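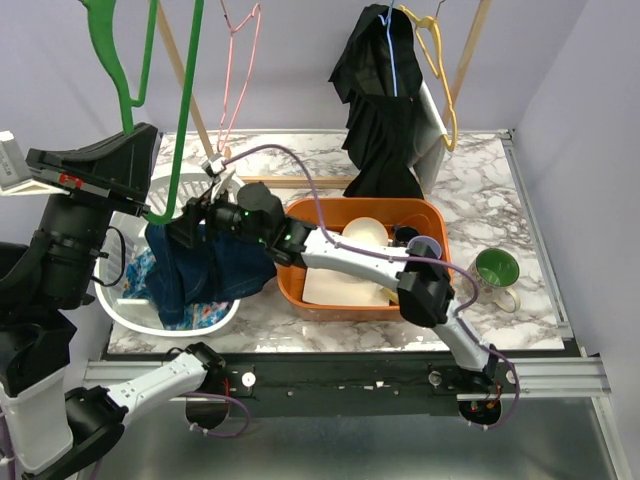 4. Setting up and publishing a short story

This section covers posting a finished story to your Inby page, from pasting in the text to sending it to your readers. It assumes you have already made an account (section 2) and chosen a pen name (section 3). If you want to post a novel in parts, read this section first and then go to section 5, as most of the steps are the same.

Before you start

Have these ready:

The full text of the story, in a .docx, .odt or .txt file
A title
A blurb of no more than 400 characters
A cover, if you want one (a plain cover is made for you if you don't)

Stories must be at least 301 words long. Anything shorter goes under Drabbles and Scraps, which has its own form and doesn't take a cover.

4.1 Adding the text

1. Sign in and open your Desk.
2. Press New Story. An untitled draft appears at the top of your list.
3. Press Import and pick your file, or paste the text straight into the editor.
4. Wait for the word count at the foot of the editor to stop changing. Long files can take a minute.
5. Compare the word count with the one in your own word processor. A small difference is normal because the two programs treat dashes differently. If whole pages are missing, see 4.7.
6. Read the first and last paragraphs in the editor to check they have come across whole.

Note: Italics, bold and centred lines are kept. Coloured text, text boxes and footnotes are not. Move any footnotes into an afterword before you import.

Caution: Importing a second file into the same draft replaces everything in it. There is no undo for this once you leave the editor. Make a copy of the draft first (Desk > Copy) if you are unsure.

4.2 Scene breaks

The editor does not read blank lines as scene breaks. If your file uses only a blank line between scenes, they will close up when the story is published and the scenes will run into each other.

1. Put the cursor on the empty line.
2. Press Insert, then Scene Break.
3. Choose a style: three stars, a short rule or a wide gap.
4. Repeat for each break, or press Match All to change every line in the story that holds only stars or a hash sign.

The style you choose applies to the whole story. You can't mix them.

4.3 Title, blurb and series

1. Open the Details tab.
2. Type the title exactly as you want it shown. Inby does not change your capitals.
3. Type or paste the blurb. The counter turns red when you go over the limit and the Save button is greyed out until you cut it back.
4. If the story belongs with others, tick Part of a Series and pick the series from the list, or press New to name one.
5. Give the story a number in the series. Leave this blank for side stories that can be read at any point.
6. Press Save.

For instance, Amerley Agyeman has her Drastov stories numbered one to six, with "Drindance" left blank as a side story. Readers see the six in order, and "Drindance" is listed underneath them with no number.

Note: The blurb is shown in search results and in the email to your followers. The first line is all that fits on most phones.

4.4 Genre and content labels

1. Choose one main genre. This decides which shelf the story sits on.
2. Choose up to three extra tags.
3. Answer each line in the Content list. You must answer all of them, even if the answer is No.
4. If you answer Yes to any line marked with a star, the story is hidden from readers who have said they are under 18.

You can change the genre once every 14 days. Tags can be changed at any time. Content labels can be added whenever you like, but to take one away you need to write to the help desk and say which passage has been altered.

Caution: Stories reported for a missing label are taken off the shelves while they are checked. Comments and reader counts are kept.

4.5 Free or paid

New stories are set to Free. To charge for one:

1. Open the Price tab and turn off Free.
2. Choose a price band.
3. Set the length of the sample. The shortest sample allowed is one tenth of the story.
4. Confirm that you hold the rights to the text.

A story under 2,000 words can't be sold by itself. It can be sold in a bundle with others (section 7).

If you change a paid story to Free, people who have already bought it keep their copy and are not refunded. Changing a free story to paid does not remove it from the libraries of readers who saved it.

4.6 Previewing and publishing

1. Press Preview. Look at the story in both Phone and Page view.
2. Check the scene breaks, the title and your pen name.
3. To have someone else read it first, press Share Draft and enter their email address. They can leave notes in the margin but can't alter the text. The link works until you publish or press Stop Sharing.
4. Press Publish, then choose Now or Later. For Later, set a time. Times are shown in your own time zone.
5. Tick Tell My Followers if you want the email sent.
6. Write a short message to go with it, or leave the box empty to send the blurb alone.
7. Press Confirm.

Note: The email goes out once per story. Correcting a typing mistake and publishing again does not send another. If you publish with the box unticked, you can still send the email later from the story's own page.

4.7 If something goes wrong

Pages are missing after import. The file probably has tracked changes in it. Accept or reject them all in your word processor, save, and import again.

Quotation marks show as odd symbols. Save the .txt file as UTF-8 and import again.

Accented letters in your pen name are lost on the cover. The Oda cover typeface did not carry these until the December update. Open the Cover tab and press Redraw. Thanks to Helmi Väisänen for reporting this.

The Publish button is grey. One of the tabs is not finished. Look for the tab with a dot beside its name.

The story doesn't appear on its shelf. Shelves are refreshed every hour. Your own page is updated straight away, so the link can be shared in the meantime.

For comments and how to turn them off, see section 6.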